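Keeping colors bright in the wash

I used to toss everything in on warm and hope for the best, and my blues paid for it. Now anything dark or bright gets turned inside out and goes in cold, with 100 ml of white vinegar in the softener drawer. No, your clothes won't smell like salad!

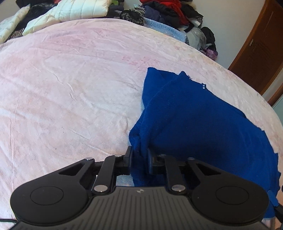

Royal blue on the pale pink blanket - two things I'd never wash together.

New stuff gets its own load for the first 3 washes (reds get 5, I've been burned). Go easy on the detergent too - too much leaves a dull film. And dry in the shade if you can, even in June when that sunny line is so tempting.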